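3 min read

The keyboard that Yeon has been selling since September has 17 fewer keys than a standard one, and the person who designed it says the missing number pad was the easiest decision of the project.

"People reach past the number pad for the mouse all day," the designer said. "Take it away and the mouse moves in toward the body. The shoulder relaxes. We could have stopped there and had a decent product."

The company went further. The Odus is a split keyboard, with two halves joined by a short cable, and each half can be tilted up to 14 degrees. The designer, who worked on office phones before joining Yeon, started with a block of foam and a saw.

"I cut up an old keyboard at home, in Hilo, and glued the halves to foam wedges. I typed on that for a winter. It was ugly and the space bar only worked on one side, but my wrists stopped hurting by evening."

Getting from foam to a finished case took longer than planned. The first hinge, made by a supplier called Drutex, loosened after a few weeks of normal typing. The second was stiff enough that testers needed both hands to change the angle, and most of them stopped changing it. The version on sale uses a sliding foot with fixed stops.

Yeon lent early units to 900 office workers and asked them to keep a short diary. Most complained during the first week.

"Typing speed drops. We say so on the box," the designer said. "Some people find out they have been hitting the B with the wrong hand for twenty years. On a split board that key is suddenly on the other side of a gap."

The diaries led to two changes. The B key now appears on both halves, and the palm rests come off.
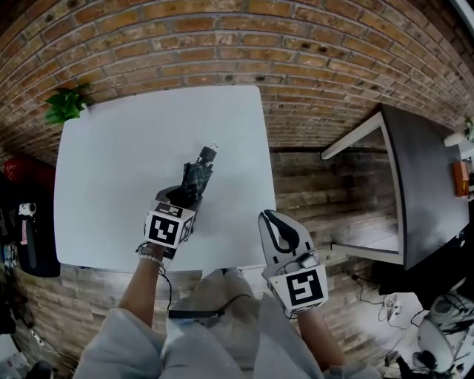

"The palm rests were my mistake," the designer said. "I thought everyone wanted them. A lot of people lean on them while they type, and that bends the wrist back. Now they ship in a separate bag and you decide."

The first production run was 3,930 units. A wireless model is in the works, though the designer would not give a date. The trouble is keeping the two halves in step without draining one battery faster than the other.

Asked whether the keyboard would help someone who already has pain, the designer was careful. "See a doctor first. A keyboard can change how you sit and where your hands go. It can't make you take a break."

The Odus comes in black or gray, with a US layout only for now.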